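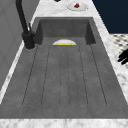 Washing-up robots in the staff kitchen: your questions

Is my job going?
No. Prukari is taking over plates at the Hollach canteen. Kitchen porters keep their hours and pay, and move to prep, deliveries and the pans, which Prukari has so far declined to understand.

How fast is it?
On a good lunch it clears 200 plates. A porter manages 550 and can hold a conversation.

Then why bother?
Because three porters have gone off with bad wrists, and the robot has yet to complain about its own.

Who scrapes the plates?
You do. You always were supposed to.

Can I work beside it?
Yes, once you've done the two-hour training. Keep out of its reach while the light is on, and please don't hand it things. It practised in a simulated kitchen where people never did that.

What if it stops mid-plate?
Press pause, take the plate and tell the shift lead. Switching it off and on again is the shift lead's privilege.

Does it do teaspoons?
Ask again in January.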